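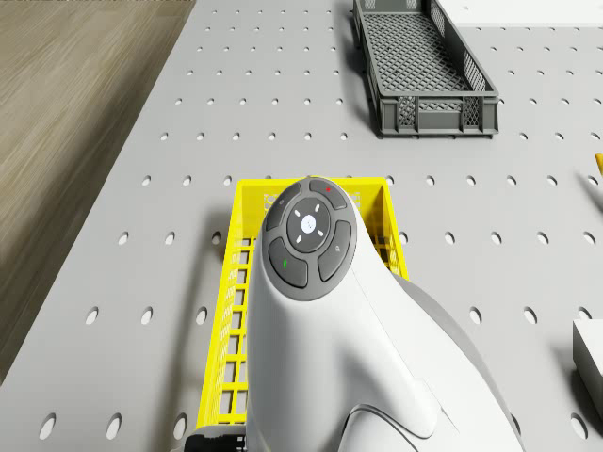 Fig. 1. Simulated wrist view, arm over the yellow crate, grey crate behind.

Session 8: comparing wrist camera positions

Read this before the lab. The simulation files are in the Kirnby folder, and Martim Baptista will be in the first hour if yours won't load.

We compare two mounts, high and low. Fig. 1 is a view to keep in mind when you choose. The arm hides part of the yellow crate, while the grey one with the mesh base is mostly clear. Ask how much of each crate a detector would have to guess.

Method
Run 40 picks with each mount, same seed list. Leave the lighting alone. Log the crate, the mount and the result of every pick. A pick that drops the part on the way counts as a failure.

Things to watch
The table holes make a strong regular pattern, and so do the slots in the crate walls. Edge-based methods tend to lock on to both. Shadows beside the crates can shift a box outline to the left.

Write-up
One page and one table. Send it to Randa Najjar. Groups using the Dalen gripper model should say so at the top, as its fingers are longer.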